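Bring back the boring table

Everyone's eating on the couch now. I get it. Plates on knees, show on, done in 15 minutes. But I miss the table, and I think we gave it up way too easy. 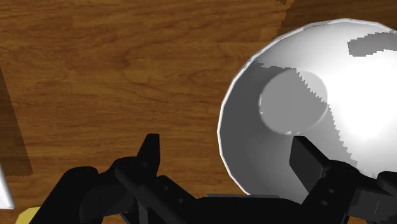

One big white bowl, plain wood.

My friend Pilar Jara says a table is just furniture. Wrong! It's where my folks argued about bills, where I learned fractions, where bad news got told. You can't do that sideways on a sofa. You just cant.

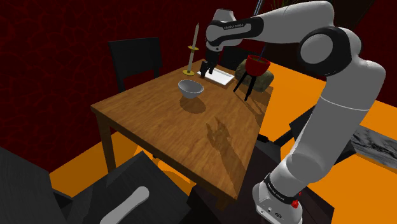 Dinner doesn't have to be good, either. Toast counts. Soup from a can counts. Put it on a flat white tray like the one on the table here and carry it over – that's the whole job. Phones in another room. Sit 3 feet from somebody and look at them.

We started again in September. First week was awful, long silences, my son asking to be excused. Then he started talking. School stuff, mostly. I'd missed alot of it.
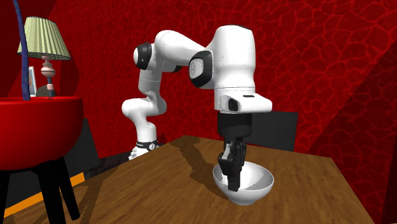 White bowl on the tabletop.

So clear off the mail tonight. Eat whatever. Stay put till the last person's finished.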